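Priltalix opens its shared table to the whole of Melnyk Street

Lunches, homework and board games all welcome at the new community room in Pomdale

Priltalix is very pleased indeed to announce that its community room in Pomdale is now open to neighbours, families and local groups, after a long spring of painting, sanding, borrowing and (it must be said) a great deal of tea. The room takes up the ground floor of the old Omell stationery shop on Melnyk Street, which many people in the area will remember for its bell and its very steep front step. The step has been replaced by a ramp, and the bell is still there.

The idea came from a conversation between Rosângela Portela, who runs the Priltalix neighbourhood programme, and residents of the flats above the shop, many of whom said they would love somewhere close by to sit down with other people without having to buy anything. A survey went out to 1506 homes and 302 of them wrote back, some with several pages of suggestions. What they asked for most often was a good big table.

"I had expected people to want computers, or perhaps a projector," says Rosângela Portela. "They wanted a table they could put a plate down on, and a chair that didn't wobble, and enough space to spread out their papers afterwards. I found that rather lovely, and it made our shopping list a good deal shorter than I had feared!"

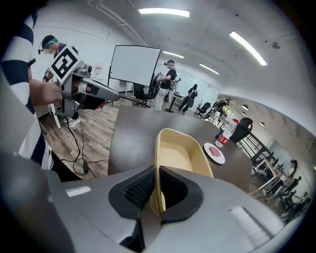 Most of the furniture has come second-hand from offices and homes nearby, and everything has been cleaned and checked before going in. Plates and trays are kept for everybody to use, and visitors are kindly asked to wash up what they have used and put it back on the shelf for the next group. Cold food from home is welcome at any time the room is open. There is no cooker, but a kettle is provided, and hot food may be brought in from elsewhere.

The fitting out was led by Mathias Prantl, a joiner who lives two streets away and who gave up most of his evenings in May to see it finished.

"A room like this has to put up with a lot," says Mathias Prantl. "There will be paint and spilled juice and chairs dragged about, and that's fine - it's meant to be used. I would much sooner come back and mend something every few months than have people tiptoe round it."

The room is open every day from 10am until 6pm, and groups may book it for the evening for up to 4 hours at a time. There is no charge for residents of Pomdale, although groups are asked to leave the table clear and the chairs tucked in when they go. Children are very welcome with an adult.

Priltalix would also be glad to hear from anyone with spare crockery, board games or sturdy chairs to pass on. Donations can be handed in at the front door on Melnyk Street during opening hours, and larger pieces can be collected by arrangement. Bookings for evening use are now being taken in person at the room, where a calendar is kept beside the door.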